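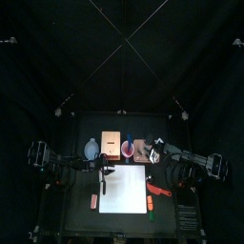 Jug, wooden box, cup and cutting board in a single row, paper toward the front.

How to Set Up a Small Worktable So It Stays Usable

5 min read
402 shares

Most tables in a house do several jobs. The one in our back room in Fekville gets used for cutting, labeling, wrapping, sorting mail and a good deal of homework. It went years without a system. What follows is the system we use now, and it costs very little to set up.

Start with the back edge

Anything that stands up on its own goes along the back in one line. Jugs, cups, boxes and boards all count. One row is the limit. When a second row starts forming in front of the first, something from the table needs to go back to a cabinet.

Put the tall things at the end of the row away from your writing hand. A pitcher at your elbow will get knocked sooner or later. Cutting boards can lie flat at the other end, where they also make a decent place to set down a hot mug.

Keep long-handled tools upright in a cup. Spatulas, brushes and wooden spoons are easier to grab this way, and the cup takes up less room than a tray. Pick a cup with a wide base. A narrow one will tip with a single heavy tool in it – a handful of dried beans in the bottom fixes that.

Protect the middle

The middle of the table is for whatever you are doing at the moment. Nothing lives there. If you write labels or cut paper, lay down a sheet first and tape the two far corners. Markers bleed through thin paper, and a dark table will hide the stain until you catch it in daylight.

Cap the marker every time you set it down. We store ours on their sides in a shallow drawer.

Small pieces

Small parts do the most damage to a tidy table. Blocks, game pieces, spare feet for furniture and drawer knobs all end up in one heap, and the heap gets pushed around with the forearm. Set them out with a finger's width between them while you work, then put them away by type.
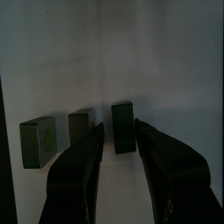 How often should a worktable be wiped down?

Once at the end of each day it gets used, with a damp cloth and a drop of dish soap, then again with a dry cloth. Raw wood tables should get the dry cloth right away.

Labels and lids

A plain box is more useful than a fancy one. Write the contents on the short end, in large letters, and again on the lid. If the contents change, put a new label over the old one. I buy the Afridi plain labels, 200 to a pack, and one pack lasts us into the next January.

Clear lids are good for shelves above eye level. For drawers, skip lids altogether.

Leave gaps
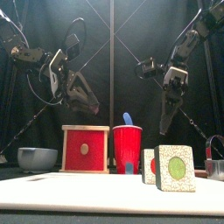

Spacing matters more than most people expect when setting up a table. Things pushed tight together have to be moved in pairs, and that is how cups get chipped. A hand should fit between any two items you use every day. There is barely a gap between the red box and the red cup, which are almost touching, and a little more room would help. Little things such as the two patterned cubes can sit closer, but give them a set spot too, or they will drift to the middle by evening.

The ten-minute reset

Set a timer for 10 minutes before supper. Return the back row to its order, lift the paper, wipe, and empty anything that collected in the cups. If the reset runs over the timer more than two evenings in a row, there is too much on the table – take one item away and try again.

3 comments

Imcombe reader: The beans worked. I used rice the first time and it got into everything when my son tipped the cup over.

papertable755: What kind of tape for the corners? Mine lifted the finish on an old pine table.

Trerkthorpe kitchen: Painter's tape, and pull it off the same day. We had the same trouble with regular masking tape. Also, we keep our boards standing up at the end of the row, they dry better that way.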